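Ceststead gets its wallpaper back

I've been waiting to write this one since November, so forgive me if I gush a little. The old Rungrueang pattern books are going back on the shelf at the Ceststead library, and from next month anybody with a library card can sit down and leaf through them. All 1,065 sheets!

If you grew up around here you probably know the name even if you don't know why. Rungrueang was the paint and paper shop on Carnero Street, and for years it seemed like every hallway in town came out of there. My grandmother's kitchen certainly did (orange teapots, floor to ceiling, and she'd hear no complaints). When the shop closed, the sample books went into boxes, the boxes went into a garage, and that was pretty much that until the garage roof started leaking last spring.

Bendik Nordin bought the house and found them. He told me he nearly hauled the lot to the dump, then opened one to see what it was and lost the whole afternoon. He called the library the same day. They lost 73 sheets to the damp, which hurts, but the rest have been dried, flattened and put into new binders with the original numbers on the back.

I got to look through two of the binders before the opening, and I can report that people in this town used to be a lot braver than we are now. Brown and purple stripes. Pheasants. A bathroom paper with what I think are supposed to be sailboats, in a green I haven't seen since dental school waiting rooms. My own living room is a color called "oat," and I went home feeling sort of ashamed of it.

The happy surprise is how many people want to put this stuff up again. Indero, the print shop by the bus station, will copy a sheet for you onto paste-up paper, and they had a waiting list before the library had even finished the binders. Big flowers are what everyone asks for, the louder the better, and blue is way out ahead of everything else.

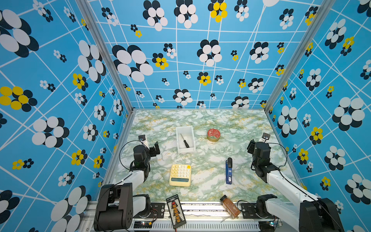 Chiến Giáp wrote in to say that I should warn people about matching the repeat on a large floral, as he papered one bedroom last winter and had to go back for 2 extra rolls. His advice is to start in the corner you see least, and to buy everything at once so the color doesn't shift on you. Noted, and thank you!

The binders will be in the reading room upstairs, and you can't check them out, but photos are fine. Indero's copies start at a single strip if you just want to try one behind a bookcase. I've already put my name down for the teapots.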